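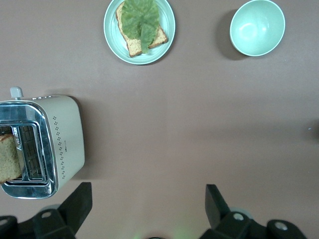 The breakfast task seen from the wrist camera, with one slice and the leaf on the plate and the other slice still in the toaster.

Setting up and recording the sandwich task

These notes are for members of the Bristhorpe robotics club taking on the sandwich task for the first time. You should already have done the block stacking exercise and know how to drive the arm with the hand controller. Allow a full session for the set-up and your first ten runs.

The task is bread, leaf, bread. The arm takes a slice from the toaster and puts it on the plate, lays the leaf on top, then fetches the second slice and closes the sandwich. The toaster is never plugged in. Cut the plug off if you are bringing in one of your own.

What you need

The arm with the two-finger gripper and wrist camera fitted
A two-slot toaster, a plate and a bowl
Two slices of bread and one leaf
Masking tape and a steel rule
The club laptop with Rekitz installed

1. Lay out the table

Clear the table and wipe it down. Crumbs from the last group show up in the recordings and are a nuisance later.

Put the toaster on the left with its slots pointing away from the arm. The near end should be 355 mm from the front edge of the table. Mark the corners with small pieces of tape, then take the tape up again once you have checked the arm can reach both slots. If you leave it down the model learns to look for the tape - last year's group lost most of August to this.

The plate goes at the far side, near the middle. The bowl goes to the right of it, with a clear gap between the two. The leaf starts in the bowl.

2. Check the wrist camera

Open Rekitz and choose Live View. Move the arm to the home position. Both fingertips should be in view at the bottom of the picture, with the open table ahead of them. If you can only see one finger, the bracket has slipped. Loosen the screws half a turn, straighten it and tighten again by hand.

You don't need the whole of the plate or toaster in view from home. You do need to see the tops of the slots well enough to tell whether there is bread in them.

3. Set the gripper

Set the grip force to 60 on the slider. Any more than that and it leaves dents in the bread. For the leaf, bring the fingers in low and pinch it near the stem. Picking it up by the middle folds it and it tends to stick to one finger when you let go.

Set the opening to wide before you go near the toaster. The fingers have to come down on either side of the slice, and the slots don't leave much room. Come straight down, close, wait a second, then go straight up. Don't start moving sideways until the slice is clear of the slot.

4. Record your runs

Press Record, wait for the beep and drive the task at a steady pace. Stop when the second slice is down and the arm is back at home. A run that goes wrong is still worth keeping if you recover from it. If the bread ends up on the floor, press Discard.

Between runs, move the plate a little and turn it. A slice that lands at an angle on the plate is fine and you needn't straighten it. Swap the leaf when it gets limp.

Each pair should aim for 124 good runs over the term. Put together with the runs from Vitale College, that should take us past 1000, enough to train on properly.

5. Save and name the files

Use the table number, then your initials, then the run number. Copy everything to the Plarkonau folder before you shut the laptop, and check the last file opens. The battery on that laptop is poor so keep it on the mains.

Common problems

The slice tears coming out of the toaster: the bread is too fresh. Leave it out overnight.

The arm stops above the toaster with a red message: it has reached a joint limit. Back off and come in from the right.

The picture is too dark on one side: put the blinds down and use the ceiling lights only. Don't change this halfway through a set of runs.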